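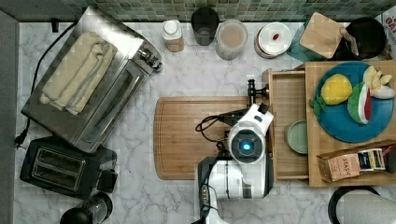 Home & Household > Kitchens > Worktops and Surfaces

Reading time: 4 minutes

Sealing marble: is the yearly reseal a racket?

mortarboard_jan
Feb 3, 2019
We had marble put in two years ago by a local outfit called Teltard. The fitting was fine, no complaints. But I've now had a letter saying our "annual protection visit" is due in March, and if we skip it the stain cover lapses. The visit is a bloke with a cloth and a bottle of Flevent. I watched him last time. He was in and out before my tea had gone cold.

So does marble need sealing every year, or have I signed up to a subscription for wiping?

gritstone
Racket. Put a few drops of water on it and go and do something else for a quarter of an hour. If the stone has gone darker where the drops were, it's drinking and you want to seal it. If the water is still sitting there in a bead, leave it alone. Ours went 4 years between coats.

pelmet
Careful with that as advice for everyone. Four years on whose marble? Polished stone hardly takes anything in. Honed is another matter, and if you cook with turmeric or oil every night you will find out the expensive way.

gritstone
Mine's honed. Curry at least once a week.

pelmet
Then you've been lucky, or you wipe up faster than my lot do.

mortarboard_jan
It's polished. I did the water test this morning by the sink and by the hob. Beads in both places, no dark patch.

tappet_and_son
Fitter here (not Teltard, never worked for them). The bit people get wrong is thinking sealer stops marks. It slows down staining. It does nothing for etching. Lemon juice, vinegar, half the bathroom sprays in the shops, they'll all dull the polish whether it was sealed yesterday or never. I've been called back to "failed sealer" more times than I care to remember and most of them were etch rings from somebody's glass of wine.

A pot of decent impregnator is not dear and you put it on yourself. Wipe on, wait as long as the tin says, buff off every last bit. If you leave it to dry on the surface you get a haze and then you will be paying someone.

quarrybank
Agree on etching. It's why I roll my eyes at the brochure photos, always a heap of cut lemons straight on the stone. The only fruit that should go near mine is this sort. 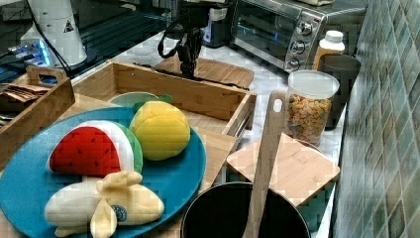 Zero acid. Plate and tray as well, to be on the safe side.

pelmet
Ha. Fair enough. Though I'd still say trays are underrated, and a lot cheaper than a visit from anybody.

mortarboard_jan
Does anyone know where I stand on the stain cover, though? The small print says "maintained in accordance with the Stistinus schedule", and there is no schedule in the pack. I've rung twice. The second time I got a reference, 3061, and a promise that someone would ring me. They haven't.

gritstone
Ask them in writing for the schedule and for a list of what the cover has ever paid out on. I'd bet it leaves out acid, heat and anything left overnight, so what's left? Somebody spills tea and wipes it up.
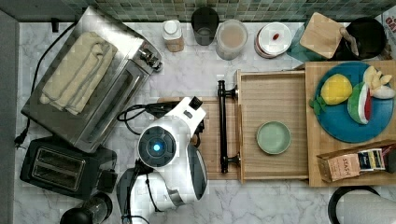
And look at where worktops really take the punishment. It's the corner where the appliances live. Crumbs and grease get under there and stay for months, and a man with a cloth isn't going to shift everything for you. Pull it all out now and again, warm water and a drop of washing-up liquid, dry it properly. That does more than any coat of sealer.

pelmet
I'd go along with that. I still think you're too casual about dropping the cover. If she sells up, a buyer might want to see the paperwork.

gritstone
I have never met a buyer who asked to see the worktop's paperwork.

tappet_and_son
I have. Once. He also wanted the receipt for the taps.

mortarboard_jan
Right, I've written to them asking for the schedule. If it doesn't turn up before the visit is due I'm cancelling and buying my own tin.

COMMENTS (3)

Ibrahim: We had the same letter from a different firm. Cancelled, nothing stained so far, but it's only been 9 months.

slatewise: Water test is fine as far as it goes. Try it with a drop of cooking oil in a hidden spot as well, because a stone can shrug off water and still take oil.

mrs_dado: Went with laminate. Almost no regrets.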